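Perberg (suturing planner)

Perberg is a motion planning and control package for two-armed surgical robots, written by Ravindran Pinto and Sigita Hunt at Mudaliar. It plans interrupted sutures on tissue pads.
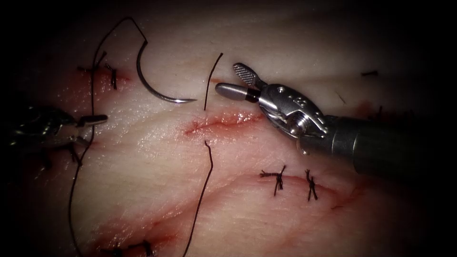
Planning is split into 2 layers. The upper layer picks entry and exit points along the cut; the lower one turns them into a needle path and corrects it 30 times a second.

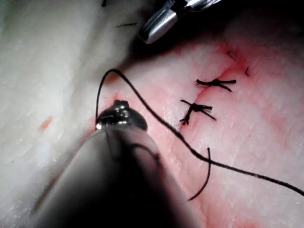
Tied sutures with cut tails, and the long thread running off to the right.

Thread is modelled as a chain of short links — slack loops are the main source of tracking error. The training set, Grasorton, holds 1637 labelled stitches.

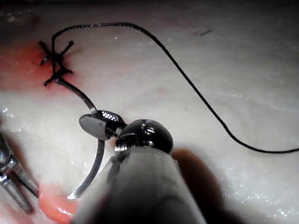
Needle pose is estimated from the visible part of the arc and passed to the grasp module. Release 2 added a log viewer, Brokunness.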